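Toy corner news -- shape blocks are back

Quick one this month, the rest of the newsletter is already at the printer and I have 3 inches left to fill.

The shape blocks are back in the Cetham toy library, on the low shelf next to the puzzles. Catalog number 1252. Old number was 1672, so if your card still says that, same thing, just tell the desk. We lost track of the bag over the winter and it came back in April with the Dorno puzzles. No idea. Anyway.

Colors are yellow, red, blue and green. Printed plastic, so you can feel the little ridges on the sides. My youngest likes running a fingernail over them, drives me nuts.

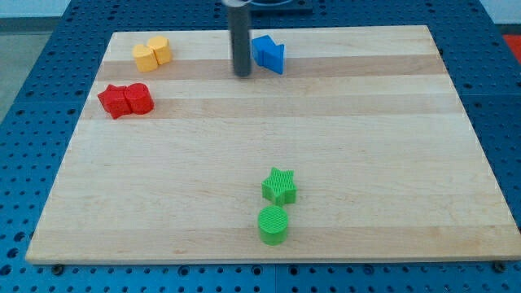 What to do with them, for those who asked. Easiest game is pairs -- tip them out, find the two that match, park them together. Little ones go by color. Once that gets boring ask for "the one with a flat round top" and see who grabs what. Older kids can close there eyes and guess by touch.

Use a cutting board or a big tray underneath. Carpet is hopeless, nothing stands up. A board also means you can lift the whole game off the table when dinner is ready and put it back after, pairs still in place (mostly).

Washing: warm water, drop of dish soap, towel. NOT the dishwasher please. The last set went through one and came out bent.

Loans are the usual, one month, renew at the desk or by phone. Return them in the cloth bag. If the bag rips we have spares from the Saliba fabric sale.

Also still looking for the lid to the Gesto marble run, the big box with 1999 written on the side in marker. Check under the couch.

More next month, hopefully with more room to recieve your letters.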